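The Belmonte Road Apartment

Rhea Dagdag signed the lease in June, standing up, because the agent had already sent the chairs to the dump. The apartment was on the second floor of a building on Belmonte Road. It had been her uncle's for eighteen years. Now it was hers if she paid 2,000 a month, and she had done the math on the bus and thought she could.

Her brother Ponen came on the first evening with a bag of rice and a lamp. He was the younger one and had stayed close to their uncle after the rest of them moved inland. He knew which burner on the stove worked and how hard to pull the bathroom door.

"You should have taken the place in Skikard," he said. "It had an elevator."

"It had mice."

"This has mice."

They ate out of the pot. Afterward he went to the hall closet and came back with a game under his arm. He put it on the table and took the lid off without asking if she wanted to play.

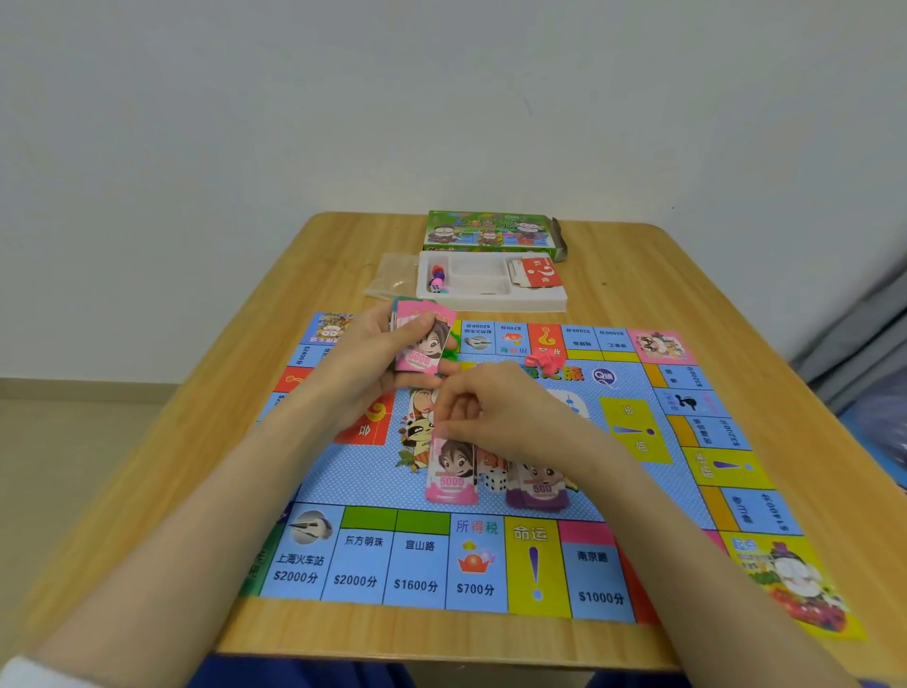

She washed the pot and thought about the phone calls. Their uncle used to call on the first of every month, always at seven in the evening, and ask what she had eaten. She would tell him. He would say that was not enough. Then he would ask if she needed money, and she would say no, and he would hang up. In the last year she had let it ring a few times. She had never told Ponen that.

"Did he talk about me?" she said.

"He talked about your job. He thought you ran the ferry company."

"I do payroll."

"I told him that. He said payroll was running it."

She dried her hands on her shirt and sat down. Ponen said he was banker. He had always been banker, and he had always cheated, but only for the person who was losing. 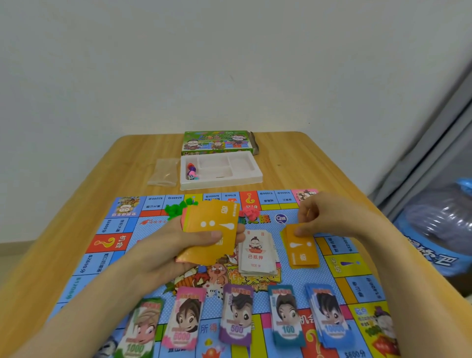
The board, laid out for play.

They played until after ten. She bought whatever she landed on, and he told her she would run out, and she did. He slid her a bill from the bank and looked at the wall while he did it.

"I saw that," she said.

"Saw what?"

A truck went by and the window hummed. Ponen said the landlord was a man named Rornov who came himself to collect, on foot, and that he would stand in the doorway and talk for as long as you let him. Uncle used to give him coffee. He owed him 80 when he died, and Rornov had come to the funeral and not brought it up.

"Who paid it?"

"I tried. He wouldn't take it."

Rhea turned one of the dice over with her finger. She asked if he wanted the apartment. She had meant to ask before she signed and had put it off, and then the agent had held out the pen.

"I can't afford it," he said.

"That isn't what I asked."

He thought about it. "No," he said. "I was here every day for two years. I'd keep listening for him."

"I'd be glad of that."

"Then it's good you took it."

He rolled, moved, and paid her rent on a square she had forgotten she owned. She put the bills in her pile. It was late, and he had an early shift, and neither of them got up.

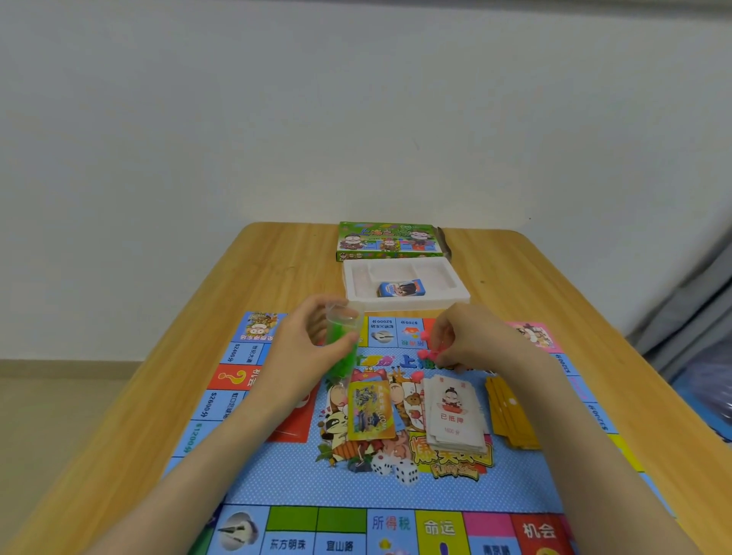 The First of the Month

Rornov came at six. He was shorter than she had expected and carried his hat. She gave him the envelope and he put it in his coat without counting it.

"You are the one with the ferries," he said.

"Yes," said Rhea.

He told her about the roof, and about a tenant before the war with the city over the parking, and about his knee. She made coffee. He drank it in the doorway, since she had still not bought chairs for anyone but herself and Ponen, and he would not take one of those.

When he had gone she took out another envelope, the one with 80 in it, and found she had forgotten to offer it. She put it back in the drawer for next time.

At seven she called her brother.

"What did you eat?" she said.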